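Filed under: Shop Notes / Manipulation / Chores

Monday, after lunch

Kuo-hua Yeh forwarded the Turelus write-up this morning with the subject line "so are we done?" I read it twice. We are not done. Their headline number is 147 household pickups in a row, and you have to get to the appendix to learn that the objects were foam blocks and one kind of mug, on a bare table, with the lights fixed. I have no quarrel with foam blocks. I do object to the word "household."

My own list of what counts as a chore hasn't changed since July. Sort a mixed box. Strip a bed. Put away whatever is on the bed first. Any ten-year-old can do all of it badly, and badly would be fine with me.

The box of snacks is the one I keep coming back to. Everything in it is a bag of something. Crimped ends, shiny film, clear film, candy sliding around inside, one packet lying half over the next. Grab the tall yellow one by the middle and you may get a good grip or you may get a fistful of air and wrapper. Then there's the bed under it, which gives when you push down, so any height you measured at the start is suspect by the third pick.

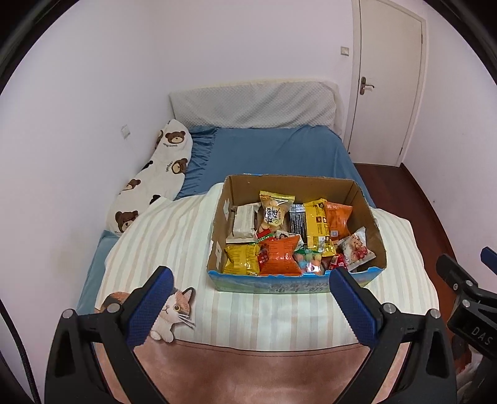 Same complaint about suction, before somebody brings it up again. The Terelach people swear by it for food packaging and on a conveyor I believe them. On a crumpled packet wedged against cardboard I want to see it first. Two fingers at least have a chance at a crimped edge, if the planner can find the edge. Ours mostly goes for the center of the blob.

Numbers from the planner log, for whoever picks this up: 1626 proposed grasps on bagged goods, and almost 63 percent of them aimed at the fattest part of the bag. I haven't split those by clear and printed film. Should do that before the Britusberg call, they will ask.

Kuo-hua's counterargument, to be fair to it: a person demonstrates enough times with the hand-held fingers and the policy picks up the edge trick by itself. Could be. I notice that when I do it by hand I'm also nudging things aside, tipping a packet up against the wall of the box, giving up on one and taking its neighbor. I don't know how much of that survives training. Nazari claims theirs learned to nudge. The clip is 3 seconds long.

To do:
- split the grasp log by film type
- write down what "sorted" means before we score anything
- ask Turelus for the failures
- new pads, the spares drawer is down to one set

Still think the quilt is harder than the snacks. Haven't started on the quilt.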